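Search the guide Enter keyword Go

Narkier Set-up Guide
27 March 2018
By Gianni Bellini and Reto Prantl

5 Recording the ice task

5.1 Scope

This section covers the recording of demonstrations for the ice task and the first checks on the resulting data. It assumes that both arms have been mounted and calibrated as in Section 3 and that the Clorno recorder starts without errors. Readers who only want to replay existing data can go straight to Section 6.

The ice task is the first stage of the drinks series. The operator drives the right arm to bring the scoop to the pink bowl, takes up ice, carries it to one of the vessels on the tray and tips it in. The left arm has no grasping role in this stage. Its joint values are recorded all the same, and the policy is trained on both arms. In the January release the left arm was left out of the action vector, and the trained policy could not then be continued into the later stages without retraining from the start. The present release keeps one action format for the whole series.

5.2 Starting condition

An episode may begin with the scoop already in the right gripper ("held start") or with the scoop lying on the table ("free start"). Both are valid, but they must not be mixed within a block. The start type is entered in Clorno before the block is opened and cannot be altered afterwards.

For a held start:

1. Clear the space between the bowl and the left gripper. The left gripper should be open, pointing towards the bowl, and clear of its rim.

2. Open the right gripper fully and place the scoop handle between the fingers. Keep the scoop head above the fingers.

3. Close the gripper with the Hold button on the operator's console. Do not use the Close command in the test menu, which applies full force and may turn the handle as the fingers meet.

4. Pull lightly on the scoop head. If the handle slides, open the gripper and repeat from step 2.

5. Press Home. Both arms move to the stored start pose.

CAUTION: Keep hands off the table while Home is running. The arms move together and the path is not checked against objects on the table.

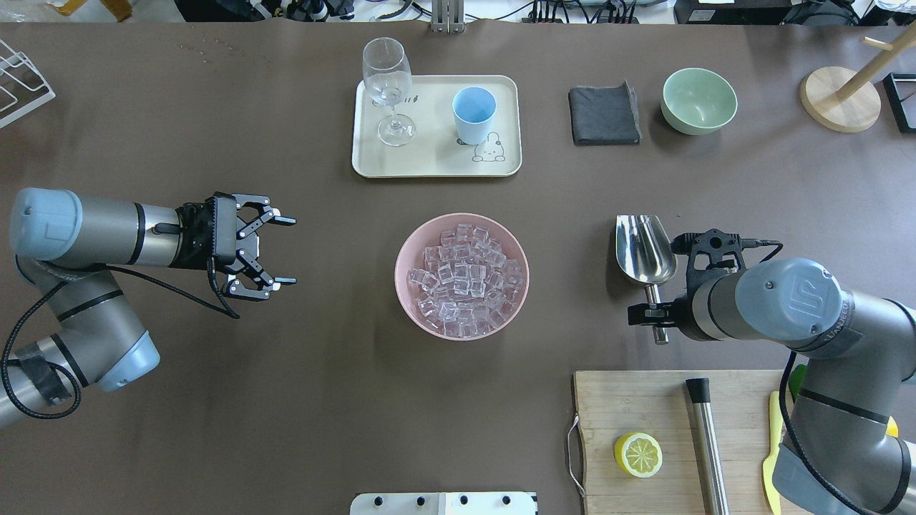
The stored pose is kept in the file home_ice and belongs to a particular table. After any change to the arm bases it must be taught again. Copying the file from one table to another gives a pose that looks correct but differs enough at the wrist to spoil the first part of every episode.

Check the cables at this point. Each gripper cable must have enough slack for the full wrist rotation and must not be able to catch the scoop or the rim of a bowl. If tape on an arm has begun to lift, replace it before recording. A loose end moving in the view has been found to affect the trained policy, and the fault is hard to trace later.

5.3 Recording an episode

1. Select the block in Clorno and press Arm. The status line changes to READY.

2. Take hold of both leader handles. The followers will not respond until the handle positions agree with the arm positions. Move the handles slowly until the tone stops.

3. Press the foot switch once. Recording begins.

4. Hold still for three seconds. The still period is used to line up the camera stream with the joint stream and is removed from the training copy.

5. Bring the scoop over the bowl and lower it into the ice from the right. Keep the handle leaning towards the right arm so that the wrist stays outside the rim.

6. Push the scoop into the pile with a short forward movement, then level the head.

7. Raise the scoop clear of the rim before moving sideways.

8. Carry the ice to the target vessel shown on the console and tip it in.

9. Return the scoop to its starting position and press the foot switch again.
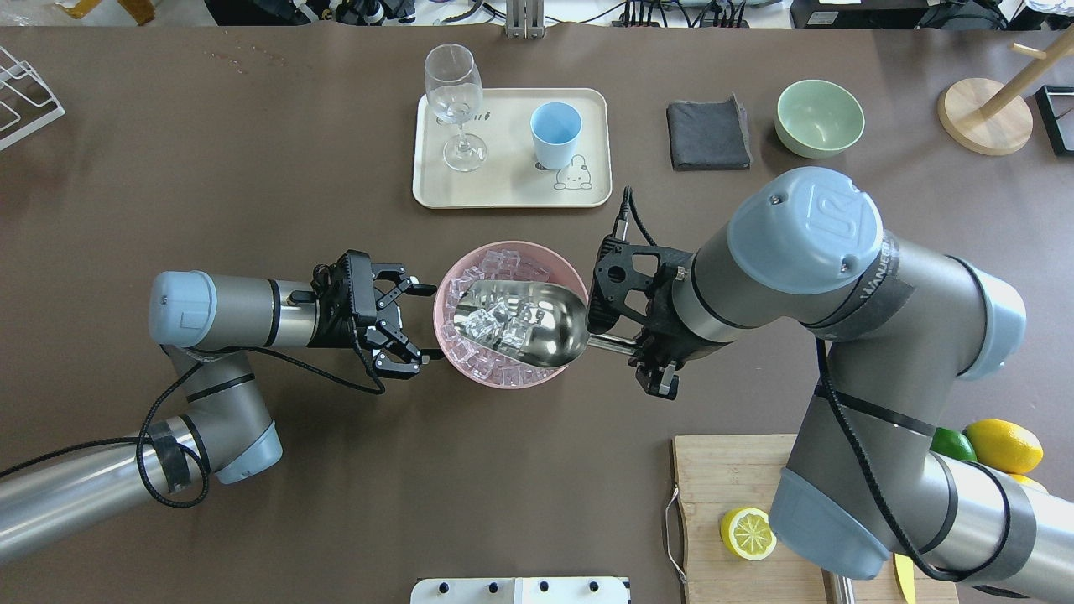

Figure 5.2 Scoop in the pink bowl, handle in the right gripper.

NOTE: The amount of ice taken up is not controlled. Operators should not go back for a second scoop merely to obtain a fuller load. A second scoop is permitted only when the first came up empty, and the episode must then be marked RETRY in the log. Retry episodes are kept and are used for training with the rest.

NOTE: The left arm should be left where Home placed it, but the left handle must still be held. If it is released, small drifts are recorded as actions.

CAUTION: Do not force the scoop when resistance is felt. Cubes can lock together, and the arm will push the bowl across the table before the force limit is reached. Lift, shift the scoop towards another part of the pile, and lower it again. If the arm enters a protective stop, end the episode, mark it STOP and follow Section 2.6.

CAUTION: When the target is the stemmed glass, approach from above its rim. Contact with the side of the glass is treated as a failure even if the glass remains upright.

5.4 Accepting and rejecting episodes

Clorno shows the last episode as soon as the foot switch has been pressed. The operator must choose Keep or Reject before the next one can be armed.

Reject an episode if:

- the head camera dropped frames (the bar under the preview turns red);
- a hand or sleeve entered the view after the still period;
- the target vessel was not the one shown on the console;
- the recording was stopped before the scoop had been returned.

Do not reject an episode for being slow, or for a cube that fell on the table. Fallen cubes are common in use, and a policy trained only on clean episodes behaved badly when one appeared near the tray. Leave the cube where it is until the episode has been closed, then remove it and wipe the surface.

A block is complete at 100 kept episodes. Rejected ones do not count towards the total but remain on the disk. An episode longer than 3,000 frames is closed by the recorder and rejected without a prompt. If this happens repeatedly, the leader handles are probably set to the wrong scale; see Section 4.2.

5.5 Layout for free starts

In a free start the scoop is laid to the right of the pink bowl with its head away from the operator. The remaining objects follow the Lombardi layout, which is used for all stages of the drinks series. Objects that play no part in the ice task stay on the table. Removing them gives higher scores on the bare table and much lower ones when the later stages are set out.

1. Place the tray in the upper middle of the table, with the stemmed glass on the left and the light blue cup on the right. The cartoon animal printed on the tray must be upright and near the cup.

2. Place the pink bowl below the tray and fill it with ice.

3. Fold the dark grey cloth and lay it to the right of the tray. The folds need not be exact.

4. Place the green bowl, empty, to the right of the cloth.

5. Stand the wooden post and base towards the upper right corner.

6. Lay the scoop below the cloth and the green bowl, handle towards the operator.

7. Set the cutting board at the lower right. Place on it, from left to right, the cut lemon, the muddler and the yellow knife. Whole fruit goes beside the upper right corner of the board.

8. Send both arms to Park and take a reference view with Clorno. Compare it with the stored view by means of the Overlay button.
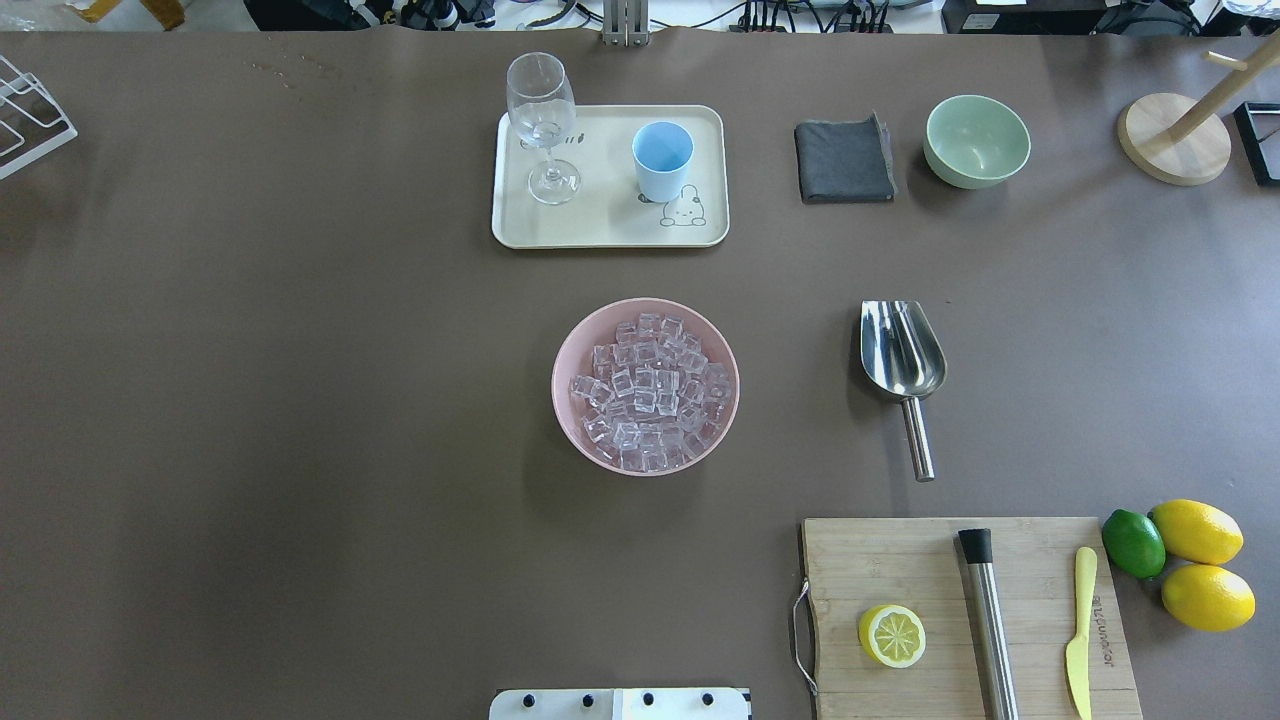

5.6 Varying the layout

Between episodes the pink bowl and the scoop may be shifted by up to the width of a hand. All other objects are moved only between blocks. Do not turn the tray, and do not exchange the glass and the cup; the target label is given by position, and an exchange makes every label in the block wrong.

Top up the ice when the bottom of the bowl can be seen from the head camera. When the cubes have become rounded or stand in water, empty the bowl, dry it and refill. Enter REFILL in the log with the number of the next episode.

5.7 First check on the data

Before the block is sent for training:

1. Run clorno verify on the block folder. The report must show no gaps in the joint stream.

2. Open the action plot for the left arm. The traces should be flat. A slow slope means that the left handle was allowed to sag.

3. Open the plot for the right gripper. In a held start the trace is constant from beginning to end. In a free start it shows one closing and one opening. Further steps indicate that the scoop was dropped or regrasped, and the log should say so.

4. Set the action chunk to 16 and start the short training run. On the standard workstation it takes about an hour.

5. Play the resulting policy with the arms disabled and compare its output with a kept episode that was not used in training.

The short run is not meant to produce a usable policy. It shows only whether the data are in order. A block that fails at step 5 has in most cases been recorded with a camera that was moved after calibration, and no later processing will correct it.

Where the check is passed, copy the block to the Histovetti store and leave the local folder in place until the store has returned its checksum. The full training run is described in Section 7.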